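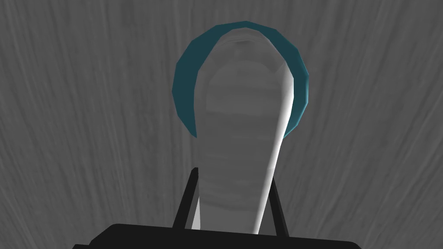

FOR IMMEDIATE RELEASE

Jolidano opens Bellico grasp simulator to small shops, starting Monday

KARAR - Jolidano today put its Bellico simulation kit on general sale. Two-finger grippers, wrist view, any part you can model. Runs on an ordinary desktop. No arm needed to get going.

Bellico lets a shop try a pick before buying the hardware to do it. Load a part, choose a surface, set the fingers, press run. Change the lighting, run it agian. Every attempt is saved with the view from the wrist, so a bad approach angle shows up on screen and not on the shop floor.

What's in the box (well, the download):

- 100 ready-made parts, most of them household size
- 16 table surfaces, wood grains included
- 2 gripper models, both parallel-jaw
- Scene editor, batch runner, log viewer
- Export of finger paths to the Govindasamy controller

New in this release: faster contact checks on ribbed and rounded parts. Those were the top complaint from trial users, who logged 1,874 bug reports and requests over the trial period. Most are closed. The rest are listed in the release notes, with workarounds where we have them.

Still simple on purpose. Shapes are low-polygon by default to keep the batch runs quick, smoother meshes can be switched on part by part. Soft and stretchy materials are not supported yet. Suction cups neither. Both planned, no date.

Pricing is per seat, per year, support included. Schools and training centers get the full kit at half price. Trial users keep there saved scenes and can move them over with the import tool, see the setup guide.

Live demo Monday, 10 a.m., at the Jolidano office in Karar and streamed on the company site. Bring a part file if you have one, we'll load it. Seats are limited so sign up early.

About Jolidano
Jolidano makes simulation and planning software for small robot cells. Based in Karar.

Press contact: Jolidano press desk, via the form on the company site. Screenshots and logo on request.

###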